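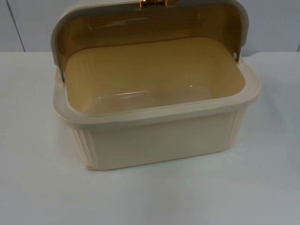 How to trial a robot arm on a bench job without fooling yourself

Suppliers will tell you an arm can take over a dull job in an afternoon. Perhaps it can. At Pinar we check household goods before they go back on sale, and the dull job was opening and closing lids. These are the steps we now follow before anyone mentions the rota.

1. Write down the job as people do it. Siham Majali kept notes through one full shift. Opening a roll-top lid was a small part of it. She also felt for a stiff pivot, looked for scuffs and wiped out the inside. The sales sheet from Tollon covered the opening.

2. Clear the bench and set the start position. Decide where the item goes and whether the lid starts up or down, then write it on the job card. If a person has to put every item back by hand, add that time to the robot's total. Ours was left out of the first report, which flattered it a good deal.

3. Run it slowly, with one person at the stop button and no other duties.
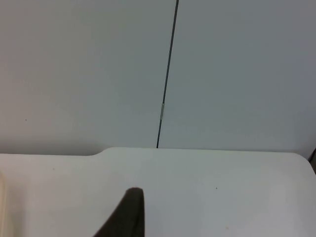 4. Check what the wrist camera can see. A view that takes in plenty of wall and very little of the item won't help you work out why a grip failed. Save the pictures from poor runs as well as good ones.

5. Log every attempt. We logged 421, and 126 needed a hand from somebody. Count a nudge as help. Janaína Miranda had to argue for that rule, and I'd put it in writing before you start.

6. Ask the people on the bench what has changed. Ours had swapped lifting lids for watching an arm lift lids -- easier on the wrists, harder to stay awake through. Two of them wanted their old job back by April.

7. Settle the pay question early. Minding a machine is work, and it needs a grade and proper breaks. "We'll see how it goes" is no answer.

Repeat steps 2 to 5 whenever the item changes, even if the supplier says there's no need.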